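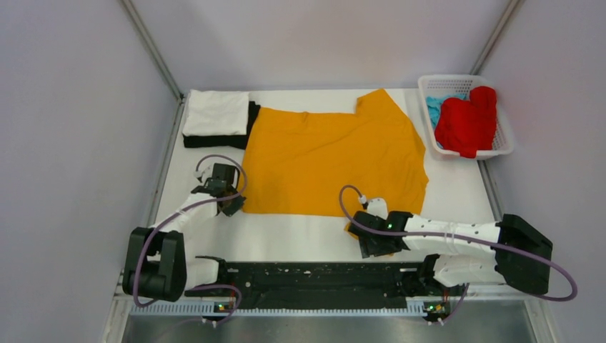
*Orange-yellow fabric laid out on a white tabletop, between a folded stack and a laundry basket.*

**FOR RELEASE 18th January**

# Tekance opens orders for Zeta dyed cotton, moves wide-width finishing to Linwood

LINWOOD — Tekance, a maker of dyed and finished cotton cloth for the table linen and uniform trades, has opened orders for Zeta, a range of plain-weave cotton in 49 stock colors. First deliveries are scheduled for May. All Zeta cloth will be dyed and finished at the company's Linwood plant, where a wide-width finishing line has completed its acceptance runs.

The range replaces the company's two existing plain-weave cottons, which have been sold under separate stock codes and dyed at separate sites. Customers holding open orders for either cloth will receive the cloth they ordered. No open order will be switched to Zeta without written agreement.

## The cloth

Zeta is a single base cloth sold in one finished width of 96 inches. It is woven from ring-spun cotton, singed, desized, scoured and mercerized before dyeing, then stentered and compressively shrunk. No resin is applied. The finish is intended for goods that will be washed often, pressed while damp and stored folded.

The base cloth is woven for Tekance by Petrenko, a contract weaver that has supplied the company's napkin cloth for several years. Petrenko will continue to weave the narrower cloth as well. The two companies have agreed on a common loom setting for Zeta, so that cloth from different weaving lots can be put through the same dye recipe without a separate lab trial for each lot.

Selvages are tucked and carry no lettering. Rolls are put up face in on cardboard tubes. Each roll carries a ticket at both ends with the color number, dye lot, net length and the position of any marked faults. Fault positions are given from the outside end of the roll, a change from the current ticket, which gives them from the core.

## Color and dye lots

Most of the stock colors are carried over from the two older ranges, though several have been re-matched. The yellows and oranges have changed the most. In the older ranges these were dyed with recipes that gave a good first match but drifted apart in washing, so that a replacement napkin could look noticeably redder than the ones it joined. The new recipes use fewer component dyes, and the components have been picked for similar behavior in an alkaline wash.

"The complaint we hear most often from linen services is that the cloth no longer matches itself," said Akash Chaudhary, director of finishing at Tekance. "They buy a color, they wash it for a year, they buy more, and the new pieces stand out on the table. Some of that will always happen with dyed cotton. We can reduce it by making sure that when a color fades, it stays in the same family."

Dye lots will be graded into shade groups before shipping. Lots in the same group may be mixed within one table setting. Lots in neighboring groups may be mixed within one room but should not be sewn into the same article. The shade group is printed on the roll ticket next to the lot number, and it will also appear on the packing list, so that a cutting room can sort rolls before unwrapping them.

Samples of past dye lots will be held at Linwood and can be sent out for comparison on request. Customers who need a continuing match should send a washed piece together with an unwashed one, if they still have it. A match made only to a washed piece will be made to the color as it stands, and cloth dyed to that match will go on fading from there.

## Dimensional change

Residual shrinkage is the property on which the two older cloths differed most, and it has caused most of the difficulty for customers who bought both. Zeta is finished to a single shrinkage target in warp and weft. Test results for each lot will be supplied with the shipment, measured after repeated washing and flat drying and again after tumble drying.

Cutting rooms that have built a shrinkage allowance into their patterns should check that allowance before cutting. Patterns drawn for the older wide cloth will in most cases produce a finished piece slightly longer than intended. Patterns drawn for the narrower cloth will usually need no change in length but may need one in width. Tekance will supply short trial lengths for this purpose at the normal roll price, cut from current production.

Bow and skew are controlled at the stenter by a weft straightener and checked again at the inspection table. The limits for checks and stripes are tighter than for plain colors. As Zeta is sold only in plain colors at present, the plain limits apply across the range.

## The Linwood line

The Linwood plant has dyed narrow cloth for many years but until now has had no means of finishing at full table linen width. Wide cloth was dyed there and trucked wet-batched to an outside finisher, then returned for inspection and packing. The arrangement added handling time and a good deal of waste wrapping. It also made it difficult to trace a crease or a water mark to the step that caused it.

The new line brings singeing, stentering and compressive shrinking under one roof. It is installed in the former grey cloth store, and grey cloth has moved to the bay beside the loading dock. The inspection tables have been rebuilt with white tops and are lit from overhead only, as side lighting was found to exaggerate slub and hide light staining.

Nine operators have transferred from the narrow dyehouse to the wide line. Their training took place during acceptance runs, using cloth that has since been sold as seconds. The narrow dyehouse remains in operation and its schedule is not affected.

Heat from the stenter exhaust is recovered and used to warm incoming rinse water. The company expects a reduction in gas use as a result but will not publish a figure until the line has been through a full winter of normal production.

"We had a fairly long list of things that could go wrong between Linwood and the outside finisher, and most of them were to do with time," said Chaudhary. "Wet cloth sat on a batch longer than it should have. A truck was late, or it was early and there was no room for it. We have taken the truck out. The rest is ordinary process control, and the operators here know how to do that."

## Washing instructions

Revised washing instructions for commercial laundries are issued with the range. The main points are as follows.

- Wash dark and bright colors separately for the first few cycles. Yellows and oranges may be washed together.
- Use a detergent without optical brightener on all pale and mid shades. Brightener shows as a cold cast on cream, straw and pale gold.
- Do not use chlorine bleach on any dyed color. Oxygen bleach may be used on stained pieces, preferably on the whole set at once.
- Rinse to neutral before pressing. Alkali left in the cloth will yellow under the iron and can be mistaken for scorching.
- Press damp, from the center toward the hems. Hems pressed first tend to hold the body of the cloth short, and the piece will not lie flat.
- Fold when fully dry and rotate stock from the bottom of the stack.

Cloth left on a shelf near a window will fade along the folds. This applies to every color in the range and is not covered by the company's claims policy.

## Ordering and lead times

Zeta is sold by the full roll. Half rolls are available in white, black and ivory only. Stock colors ship from Linwood on receipt of order once the range is in full supply; until then, orders will be filled in the sequence in which they are confirmed. Custom colors carry a lead time of 11 weeks from approval of the lab dip, and there is a minimum quantity of one full dye lot.

Shade cards are cut from production cloth and not from lab dips. A card shows each color washed and unwashed, side by side. Existing account holders will be sent a card without having to ask for one. Others can request a card through the sales office — there is no charge, but the office will ask for a trade name and a delivery address.

The older wide cloth will be withdrawn color by color as stocks run down. A list of remaining rolls is kept by the sales office and will be sent to any customer who wants to buy ahead. The older narrow cloth will stay on sale for uniform customers until their current contracts end.

Claims for faults should be made before cutting wherever possible. Where a fault only shows after washing, the claim should include the roll ticket, a washed piece and a note of the wash formula used.

## About Tekance

Tekance dyes and finishes cotton cloth for table linen makers, linen services and uniform manufacturers. Its products are sold through trade accounts and are not offered at retail. Wide and narrow finishing are both carried out at Linwood.

**Trade and press inquiries:** Sales Office, Tekance, Linwood. Please quote "Zeta range" on all correspondence and include the color number where a specific color is concerned.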